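The Sindine Letter
Notes from the Back Bench
Oct 2, 2020

Well, friends, the picnic corner is finished! I know I promised it in May, and I know a few of you have been very patient with me (Rizwan, I'm looking at you, and thank you for not bringing it up at the last two meetings). It took longer than a child's play table has any right to take, mostly on account of one basket and its lining, and I'm going to tell you far more about that lining than you need.

For anyone new to the letter, Sindine is our toy and playthings library, and the picnic corner is the little table we set up for pretend shopping, pretend packing, and pretend lunch. The old one had a plastic hamper with a split hinge that pinched fingers. It had a checkered blanket too, so thin by the end that Farzana Hettiarachchi could read a newspaper headline through it. She held it up and showed me. So the blanket went to the rag bag, the hamper went out, and I got to do what I love best, which is go poking around in other people's closets for things they're willing to give up.

The cloth came first. I wanted green because the wall back there is plain white and a bit scuffed, and a green cloth makes everything look like a lawn if you're four years old. I settled on a pale one with thin white lines crossing all over it. The lines turned out to be useful when Habibur was hemming, as he could follow one straight down the side and never once reach for the ruler. He does a beautiful hem. I do the kind that has to be turned to the wall.

Then the basket. I had my heart set on rattan with a proper lid, one that tips back and stays back, so that both hands are free for packing. Nilmini Amarasinghe found it at the Bandara rummage sale for 4 dollars, and she carried it home on the bus with her lunch inside. It's a long shape with the corners taken off, and there's a small woven loop on the lid that fits a child's finger just right. It had no lining and the inside was scratchy, so that was my job.

I cut the first lining too small. I cut the second one from the same pattern, which I had forgotten to fix, so you can guess how that went. The third is bright lime green, as bright as I could find, and I left it long enough to fold over the rim. I used to tuck these things down inside and tack them at the bottom, but the edge always works loose with all those little hands going in and out. Folding it over gives you something to grip when you want to take it out for washing, and it covers the rough ends of the weave. I sewed it in the evenings with the radio on, and I was sorry when it was done. (Not sorry enough to make a fourth.)

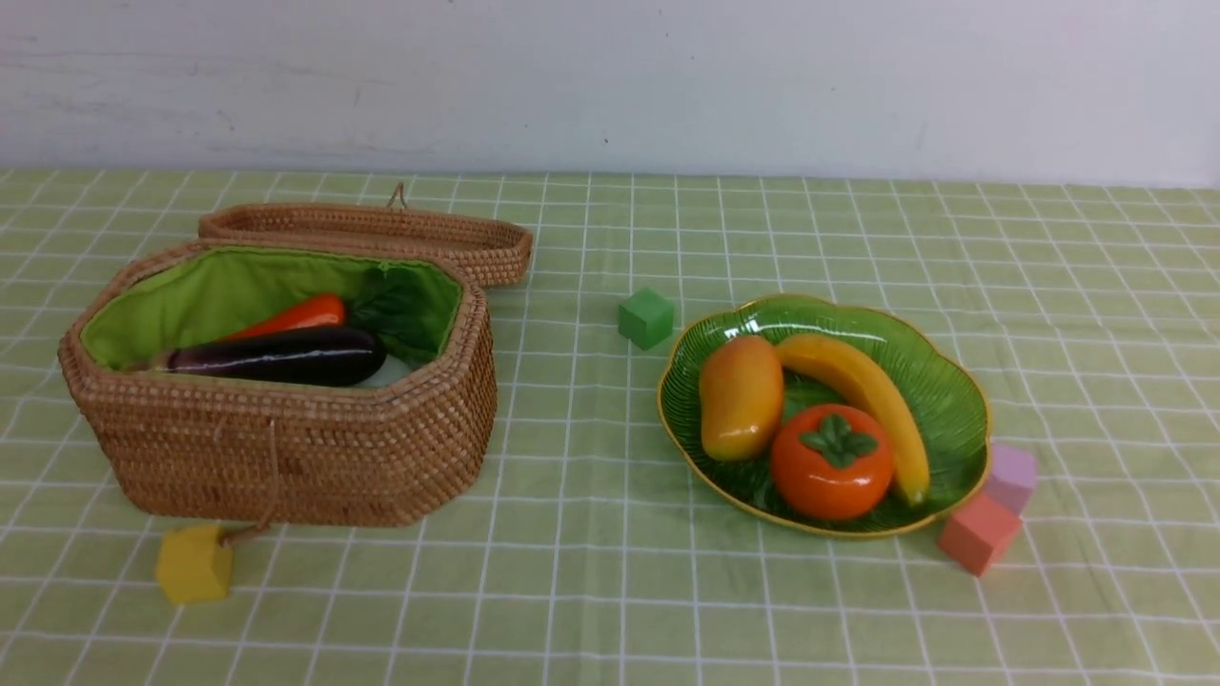
Can the play food go in the washing machine with the lining?
Keep them apart. The lining goes in on a cold wash and dries on the line, and the play food gets wiped with a damp cloth and a drop of dish soap, then left out on a towel until it's dry all over.

Sewwandi Sultana sent that one in, and I'm glad she did, as I have a feeling she's not the only person who was about to try it. I'd add that you should go easy around the stems. The paint there is the first thing to lift if you scrub, and a fruit with a bald spot gets left at the bottom of the basket for good. Children are merciless shoppers.

Now, the vegetables. I'm very fond of the eggplant. It's a lovely dark purple, nice and glossy, and I had to stand my ground to get it in at all, because there was a strong feeling in the room that children don't know what an eggplant is. Well, they don't until somebody hands them one! There's an orange-red carrot to keep it company and some leafy greens, and I've been telling everyone the greens are spinach, though Farzana calls them chard and Habibur won't be drawn on it. Whatever they are, they wedge nicely into a corner of the basket.

For the fruit I wanted a dish with a bit of style. We had always used a plastic bowl, and I'd been thinking about my grandmother's table, where the fruit never sat in anything plain. So we have a green ceramic plate in the shape of a leaf, with a wavy edge, little ridges like veins, and a thin line of goldy yellow along the rim. I gave it to the library from my own cupboard and I don't regret it for a minute. Yes, it's breakable, and yes, we talked it over at some length. My view is that children who are given a real plate learn to carry a real plate, with two hands and a very serious face. If it breaks, I'll sweep it up and we'll find another. The mango looks wonderful on it, with that rosy blush at the top.

I've also put a few small colored blocks on the table. A green one can be soap, or cheese that has seen better days, or a parcel for the neighbor. My own grandson used to pay for everything in blocks and expected change.

One little thing for those of you making up a basket at home. The brown string at the front has a small yellow wooden cube on it, and I recommend something like that over a buckle or a snap. The old hamper had a snap, and the younger ones could never manage it, so they'd march the whole thing over to a grown-up and the game would stop dead. A chunky block on a string is easy to get hold of. Use a short string, knot it well on the inside, and give it a good hard tug every time you wash the lining. And please keep small blocks and strings for the older children, with a grown-up at the table. We put ours up on the high shelf when the babies are in.

If you'd like to sew a lining yourself, I've drawn out the pattern (the corrected one!) and left 200 copies in the tray by the returns desk. Take one for a friend. It fits our basket exactly and will need adjusting for yours, so measure around the inside before you cut, and then measure again after you've had a cup of tea. I used plain cotton. Farzana swears by the heavier stuff from Hornetier, which holds its fold better at the rim, but my machine grumbles at it and I'm too old to argue with a machine.

A few odds and ends before I put the kettle on.

The picnic set can be borrowed for two weeks, same as the big boxes. It goes out with the cloth, the basket, the food, and the leaf plate wrapped up in a dish towel. Please send the dish towel back too. We're down to our last 5 and I can't think where the rest have gone, although I have my suspicions about my own kitchen.

Rizwan is sorting out the Trurketti train boxes next, and he needs track, especially curves. Straight pieces we have by the bucket. If you've got curved ones rolling around under a couch, he'll come and get them.

And I'm on the lookout for a play loaf of bread, a good crusty-looking one. You can't have a picnic without bread, and the one we had before was chewed past saving. Leave it on the back bench with your name on it so I know who to thank.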